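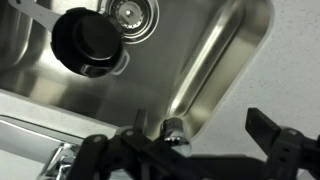 Hard Water Scale and Household Descaling Agents
Project report, Introductory Applied Chemistry

1. Background

Water is called hard when it carries a high concentration of dissolved calcium and magnesium. In Liltosora the supply comes from limestone wells and is not softened before distribution. When the water is heated, or left to evaporate on a surface, calcium hydrogen carbonate breaks down and calcium carbonate is left behind as scale. Scale lowers the efficiency of kettles and water heaters, narrows pipes and spoils the appearance of polished metal.

The project had two parts. The first was to measure the hardness of the cold supply in the Plattner building. The second was to compare two acids sold for household descaling, citric acid and acetic acid, at the same strength by mass.

2. Method

2.1 Hardness

Samples were drawn from a cold tap after the line had run long enough for the temperature to hold steady. Total hardness was found by titration with EDTA at pH 10, using Eriochrome Black T as the indicator. The end point was taken as the first clear blue with no trace of red. A Cendent test strip was dipped in each sample as a rough check, but strip readings were not used in the calculation.

2.2 Scale removal

Scale was grown on steel coupons by repeated evaporation of tap water in a drying oven. Coupons were weighed, placed in a 5% solution of one acid at room temperature, removed after 30 minutes, rinsed with distilled water, dried and weighed again. Each acid was tested on three coupons. A further set was placed in distilled water as a control.

Weights were entered in Brokico, the spreadsheet package used in the course, and mass loss was expressed as a percentage of the scale originally present.

3. Metal finishes

Stainless steel resists dilute organic acids well because of the chromium oxide film on its surface. Chrome plating is also resistant, but the plated layer is thin and may contain pores. Acid that reaches the base metal through a pore can cause pitting or lifting of the plate. For this reason plated parts were left out of the soak test.

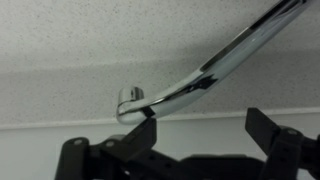 Figure 2. Polished chrome bar with a rounded elbow and end cap.

4. Results

Mean total hardness was 334 mg/L as calcium carbonate, well into the range usually described as very hard. The strips all gave their highest color band, which agrees with the titration but adds no detail.

Citric acid removed more scale than acetic acid in every pair of coupons. Control coupons lost a small amount of mass, probably loose particles carried off in rinsing. Bubbles formed at once in both acids and slowed well before the end of the soak.

5. Sources of error

The scale layer was uneven, with thicker deposits at the lower edge of each coupon where water had collected. The two solutions were matched by mass and therefore differed in molar concentration. Citric acid can also release three protons per molecule, against one for acetic acid, so the comparison applies to products as sold and says little about the relative strength of the acids. A repeat of the work should include a set matched by available acid, with mass recorded every few minutes.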